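Ticket 33: Listo keeps letting go of the tall white one
Opened by: Tormod Hovland
Status: open (again)

First entry, October

Hi all, me again. I've been trying to get Listo to do one boring chore, which is clear a table and put everything back on the shelf. Mugs are fine. Bowls are fine if they aren't stacked. The big white egg-shaped vessel is where it all falls apart. Listo closes on it, lifts, gets partway to the shelf and then slowly loses its grip — no drop, just a sad slide back down to the table. Seven tries, three clean placements. My nephew does better than that and he's four!

What I've checked so far: battery full, fingers wiped down, Predier restarted twice (I know, I know, I did it anyway).

Reply from Jokport support, pasted from email

"Please confirm which grasp profile is loaded. The default profile assumes straight sides. Try 'tapered, low' and send the log."

Second entry, same day, 4:10 p.m.

OK so it was on the default profile. Switched to 'tapered, low' and ran it again. Better on the lift, worse on the release. Now it hangs on to the thing after it reaches the shelf and just waits there until the timeout. I sent the log. I also noticed Predier guesses the width from the top of whatever it's picking up, and this shape is a lot narrower down at the base, so I'm guessing the fingers think they're done closing way too early.

Does anybody know if the width can be typed in by hand? I looked in the Nygård build notes and couldn't find it.

Third entry, next morning

Found it! It's under object overrides, two menus down from where I'd expect. I put in the base width and left everything else alone. The release is fine now. The slide is smaller but I still see it on slow moves, so I'm not closing this.

For anyone with the same trouble, I mean the narrow part down by the black ring. Measure there and skip the rim.

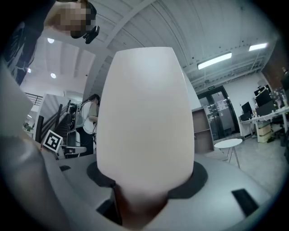

Still to do

1. Rerun with the override on and the arm speed up one notch.
2. Ask Jokport if the override survives an update. The last one wiped my shelf heights and I was grumpy all afternoon.
3. Try the same numbers on the tall drinking glasses.

My wife asked when it'll be able to do our kitchen. I told her mugs, yes, pretty much today — anything with a funny shape, I'd still carry it myself. I'll add the new log once the rerun is done.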